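La biblioteca de Clinlow abrirá también los domingos

La biblioteca municipal de Clinlow abrirá los domingos por la mañana a partir de octubre, según confirmó ayer su directora, Branwen Gape. El horario será de diez a dos y afectará a la sala de lectura y a la sección infantil. El préstamo seguirá cerrado ese día.

La medida responde a una petición firmada por 200 vecinos, en su mayoría estudiantes del barrio de Vidora. El centro cuenta hoy con 58 plazas de estudio, que en época de exámenes se llenan antes de las once.

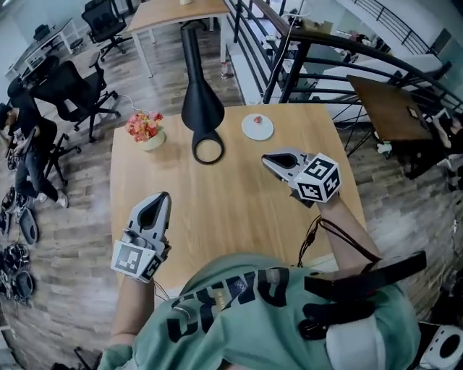

Gape explicó que el coste anual rondará los 3000 euros - personal aparte - y que saldrá del presupuesto ordinario. El concejal de Cultura, Jitendra Pant, añadió que el nuevo horario se revisará a los 5 meses.

La línea de autobús que para frente al edificio no circula los domingos. El ayuntamiento negocia con la empresa Brustolent un servicio reducido.

Contacto | Aviso legal | © Clinlow Noticias | Volver arriba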